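Right, who wants a scrapbooking ramble? I've been at the craft table since breakfast and my tea's gone cold twice, so you're getting a thread.

I've finally started the album for our week in Pedbridge. The photos have been in a shoebox since March and I was getting funny looks from the shoebox.

Going 8x8 this time. My 12x12 albums are lovely but they live on top of the wardrobe and I need a chair to get at them, so guess how often anyone looks at them!

Papers are the Plumunis autumn pad. It's all rusty pinks and a sort of mushroom, with one mad sheet of foxes that I'm hoarding and will probably never cut. You know the one. Everyone has a fox sheet.

Plan is 13 double pages. I've done four. Well, three and a half, the harbour one has a big gap where the title goes and I can't decide on letters.

Letter stickers, can we talk about them? Why do I always run out of E and end up with a full row of Q? I've made an E out of an F and a bit of an L before now and you'd only spot it if you got your nose right up to the page.

A few of you asked about the trimmer. It's the Protico one, the small one with the swing-out arm. I do like it. The blade drags a bit on glitter card (what doesn't) but on plain card it's a dream, and it fits in the drawer with the lid shut.

Glue news: I've gone back to a tape runner for photos and wet glue for the fiddly die cuts. I tried doing everything with wet glue for a while and my pages went wavy like crisps. Never again.

Oh, and sorting! I tipped out my whole embellishment tub last night. All the brads and buttons and those tiny wooden hearts. I've put them into little pots by colour and I feel like a new woman. It won't last.

The sketch I'm using for most of these is dead simple. One big photo on the left, two little ones stacked on the right, strip of patterned paper running across both pages, title tucked under the strip. Turn it upside down for the next spread and it looks like a whole new layout.

Colours are where I get stuck. I've been trying to pair that mushroomy paper with a proper bright red and I keep losing my nerve. Then I look at something like this and think, oh go on, just do it.

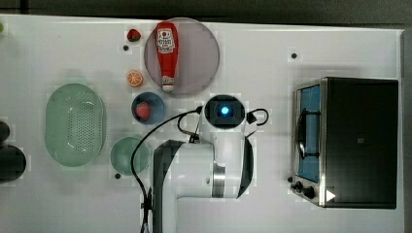
Ketchup red on dusty lavender-grey, with a bit of orange on the side. I'd scrap with that!

So the café page is getting a red mat behind the main photo and a thin orange strip down the edge. I've cut the mat already so there's no going back.

Journalling next, my least favourite bit. I write it out in pencil on scrap first and then still manage to spell something wrong in pen. There's a tag stuck over a mistake on nearly every page I've ever made.

If you've got any tips for pens that don't smudge on shiny card, send them my way please. I'm off to put the kettle on again and then it's page five, the one with the donkeys.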